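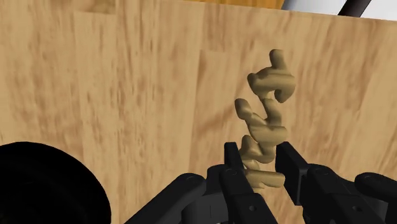

La mesa que no compré

Llevo desde diciembre buscando una mesa de comedor y sigo comiendo en la de la cocina, con un codo en el frutero. Lo cuento porque varios lectores me habéis escrito preguntando si el blog estaba muerto. No lo está. Estaba midiendo.

La cosa empezó bien. Teníamos una mesa heredada, de esas que se abren por la mitad y sacan un tablero de las entrañas con un ruido de barco que se hunde. Una de las patas cedió durante una cena, despacio, con mucha educación, y dio tiempo a salvar el vino. Al día siguiente la bajamos al punto limpio y volví a casa convencido de que en un par de semanas tendríamos otra.

El primer sitio que miré fue la web de Wandska, que tiene un filtro para todo: forma, acabado, número de comensales, «estado de ánimo». Marqué «sereno» y me salieron 269 mesas. Marqué «sereno» y «madera» y me salieron las mismas 269, en otro orden. A partir de ahí entendí que el filtro era decorativo, como casi todo lo que venden. Las estuve mirando hasta la una de la madrugada y al final me parecían todas la misma, salvo una redonda con el pie de hormigón que me dio un poco de miedo.

Hay un vocabulario en esto que conviene aprender antes de abrir la cartera. «Acabado roble» quiere decir que alguien, en algún momento, pensó en un roble. «Efecto natural» viene a ser lo mismo, pero más barato. «Madera con carácter» significa nudos, y «madera con mucho carácter» significa que por alguno de los nudos se te puede caer un guisante. Luego está «tono miel», que sirve para cualquier cosa entre el blanco sucio y la caoba de notaría. Yo he visto dos muestras de tono miel de la misma tienda, puestas una al lado de la otra, y no eran ni parientes.

La tienda en cuestión se llama Skillau y está en un polígono, entre una pista de pádel y un almacén de azulejos. Fuimos a media tarde, que es mala hora para todo. El vendedor nos preguntó qué uso le íbamos a dar a la mesa. Dije que comer. Puso cara de que era una respuesta poco ambiciosa y nos llevó ante un tablero macizo de 4.000 euros que había que aceitar dos veces al año con un producto que, mira por dónde, vendían ellos. Pregunté qué pasaba si no la aceitaba. «La madera sufre», dijo. Yo ya tengo bastante gente a la que hacer sufrir sin querer, así que seguimos andando.

De allí salimos con un catálogo, un lápiz pequeño y una discusión. La discusión iba de la anchura. Yo sostengo que una mesa de 90 centímetros es perfecta: cabe un plato a cada lado, cabe la fuente en medio y se puede pasar el pan sin levantarse. En casa se defiende la tesis contraria, que con 90 te comes las rodillas del de enfrente. Para zanjarlo marqué el contorno en el suelo del comedor con cinta de pintor y estuvimos varios días rodeándola para ir al balcón. El rectángulo de cinta ha sido lo más parecido a un mueble que hemos tenido ahí. Incluso le he cogido cariño. El gato lo respeta más que a cualquier mesa de verdad.

Después vino la fase de la segunda mano, que recomiendo a quien tenga tiempo libre y pocas ilusiones. Escribí a un anuncio de una mesa preciosa, de nogal, a un precio absurdo. Me contestaron que estaba disponible. Pregunté las medidas. Me contestaron que estaba disponible. Pregunté si podía ir a verla y me dijeron que ya no estaba disponible. En otro anuncio la mesa salía fotografiada con el mantel puesto en todas las fotos, incluidas las de las patas, y preferí no insistir.

También pasamos por la tentación del bricolaje. Me vi once vídeos de un señor con barba que convierte puertas en mesas en lo que tarda en hervir un huevo. Yo tengo una lijadora Pakton desde hace años, en su caja, con la bolsita de silicagel todavía dentro. La saqué, la enchufé en el balcón, hizo el ruido que tenía que hacer, y la volví a guardar. Me pareció que los dos habíamos cumplido.

Todo esto lo hemos ido debatiendo en el Thái de debajo de casa, donde a falta de mesa propia cenamos más de lo que nuestra economía aconseja. Tienen mesas cuadradas, pequeñas, con el canto comido y un papelito doblado bajo una pata. Caben dos platos, el arroz y poco más, y no recuerdo haber estado incómodo ni una vez. Pregunté dónde las habían comprado. Estaban ya en el local cuando lo cogieron.

En cuanto al estado actual de la cuestión: he pedido presupuesto a un carpintero del barrio, que tiene una lista de espera de 16 semanas y contesta al teléfono como si le hubieras despertado. Me ha preguntado si quiero los cantos rectos o rebajados. Le dije que lo consultaría. Él me dijo que sin prisa — y creo que era la frase más sincera que he oído en todo el proceso.

De momento nos inclinamos por rectos. La anchura sigue abierta. La cinta del suelo se está despegando por una esquina y habrá que comprar otra, de la azul, que la amarilla deja marca.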